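Inicio | Números | Secciones | Normas para autores | Buscar

3. Procedimiento de ensayo por inyección primaria

3.1. Equipo y conexiones

Los ensayos se realizaron en la subestación de Orklow, sobre los interruptores de baja tensión que alimentan los cuadros auxiliares. Como fuente se empleó una unidad de inyección Stonilitz de dos módulos, cargador y control, con salida regulable y medida en verdadero valor eficaz. La unidad se conectó a cada polo mediante cables de sección elevada, lo más cortos posible y trenzados entre sí para reducir la inductancia del lazo. En los 22 interruptores ensayados se retiró antes la carga y se comprobó la ausencia de tensión en ambos lados.

La resistencia de contacto se midió antes de inyectar. Cuando el valor difería entre polos más de lo admitido por el fabricante del interruptor, se limpiaron las pletinas y se repitió la medida. Esto ocurrió en ocho equipos, todos ellos de la misma fila de celdas.

3.2. Secuencia de disparo

Cada relé se ensayó primero en la zona de tiempo largo y después en la instantánea. Entre una inyección y la siguiente se respetó una pausa de 23 minutos – la memoria térmica de las unidades más antiguas falsea los tiempos si se acorta. En la zona instantánea la corriente se aplicó en pulsos breves de amplitud creciente, hasta obtener el disparo. El tiempo se tomó con el cronómetro interno de la unidad, detenido por el cese de la corriente.

En total se registraron 341 disparos. Los datos se volcaron al programa Istach, que guarda para cada registro la corriente eficaz, el tiempo y el ajuste del relé. Los registros con saturación visible del transformador de medida se conservaron en la base, pero no entran en el cálculo de la dispersión que se presenta en la sección 4.

3.3. Comprobación de la parte secundaria

La inyección secundaria se limitó a los relés con toma de prueba accesible. Se utilizó para separar los errores del relé de los debidos al transformador de corriente y al cableado. 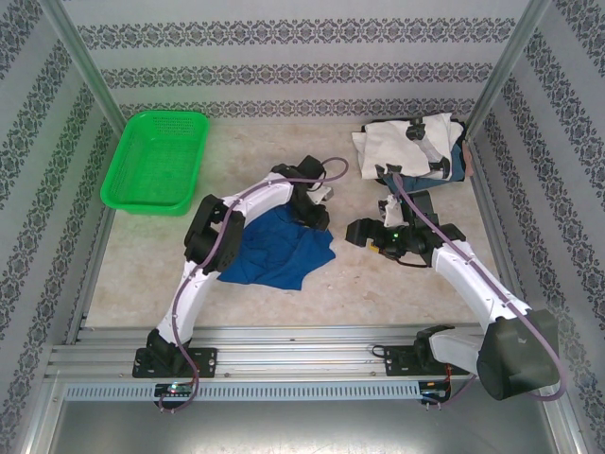
Figura 2. Dos brazos robóticos blancos sobre un raíl horizontal de aluminio; el izquierdo sujeta una esquina de un paño azul.

En los relés ensayados por ambos métodos, los tiempos de la zona larga coinciden dentro de la tolerancia declarada. En la zona instantánea los valores primarios quedan por encima de los secundarios, con una diferencia que aumenta al bajar la relación del transformador. El ajuste de la curva se hizo por el método de Phillips – descrito en el anexo B – sin ponderar los puntos.

La temperatura de la sala se anotó al inicio de cada serie y no se aplicó corrección por este concepto. Los ajustes de servicio se restituyeron al terminar cada interruptor, y se verificaron con una última inyección en la zona larga.

Compartir (8) | Comentarios (0)
Contacto | Aviso legal | © Julio de 2021 | Volver arriba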